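# Why Does a Pot of Water Take So Long to Boil?

You are hungry. The noodles are ready, the sauce is ready, you have been ready since breakfast. The water is not ready. The water is sitting in its pot like a cat on a windowsill, and it does not care about your feelings.

Let's find out what it's doing in there.

## Water is a crowd

Water is made of tiny bits called molecules. They are much too small to see, even with your nose pressed against the glass (please wipe the glass afterward). In cold water they jiggle and bump past each other, like kids in a hallway who have no wish to get to math class.

When you heat water, the molecules jiggle faster. Heat is really a kind of jiggling. A hot thing is a thing whose molecules are having a wild time, and a cold thing is one whose molecules would like a nap.

The trouble is that water molecules are clingy. They tug on each other all the time. To get them moving faster, the stove has to pour in a lot of energy, and water can soak up a surprising amount before it gets much warmer. The metal pot heats up long before the water does, and that's why you should never test a pot with your finger. Ask Wayne Arsenault, who taught me to cook and did it twice.

## The bubbles before the bubbles

After a while you'll see tiny bubbles stuck to the sides and bottom of the pot. Don't throw in the noodles yet! Those bubbles are mostly air. Cold water has air dissolved in it (fish are very glad of this), and warm water can't hold as much, so the air comes out and clings to the metal.

Next comes the grumbling. Bubbles of steam form at the bottom, where it's hottest, and start to float up. Then they reach cooler water and collapse. All those little collapses make the noise you hear in a kettle, which sounds as if it has a complaint to make.

Last comes the real thing. The whole pot is hot enough now, so the steam bubbles make it all the way to the top and pop. That's boiling. At sea level it happens at 212 degrees Fahrenheit, or 100 degrees Celsius if you're being scientific or live almost anywhere else.

## Now for something rude

You might think that if you turn the burner up as high as it goes, boiling water will get hotter and hotter. It won't. Once it's boiling, the extra energy goes into turning water into steam. The pot gets noisier and the kitchen gets foggier, but your noodles cook at the same speed.

My friend Renu Jaiswal refused to believe this when she was nine. She sat by the stove with a cooking thermometer and a grown-up for most of an afternoon in September, waiting for the number to climb. It didn't. She says she's still a little annoyed with it.

## Does a lid help?

Yes. The fastest molecules at the top of the water keep escaping into the air, and they take energy with them. A lid keeps most of that energy in the pot. It also stops you from staring at the water, and the water may prefer that.

A few other things make a difference:

- **How much water you use.** Twice as much water needs twice as much energy. If you're making one egg, you don't need a lake.
- **How cold it is to start with.** Water that starts at 40 degrees Fahrenheit has a long climb ahead of it.
- **Where the pot sits.** A pot belongs squarely over its burner, so the heat goes into the bottom and doesn't wander off up the sides.
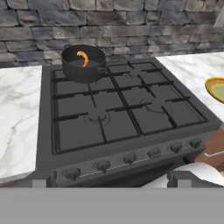 ## What about on a mountain?

Air is heavier than it looks. It presses down on everything, including the top of your water, and steam bubbles have to push back against it. High on a mountain there's less air pressing down, so the bubbles have an easier job and the water boils at a lower temperature.

Hooray, quicker boiling! Except that the water isn't as hot, so the noodles take longer to cook. Mountains give with one hand and take away with the other.

## Try it yourself

Find a grown-up who can be trusted with a stove. Boil two cups of water in a pot with the lid on, and time it. Let the pot cool down completely, then do it again with two cups of fresh cold water and no lid. Use the same burner at the same setting both times, and write down both numbers.

Then make noodles. You've earned them, and the grown-up has probably earned some too.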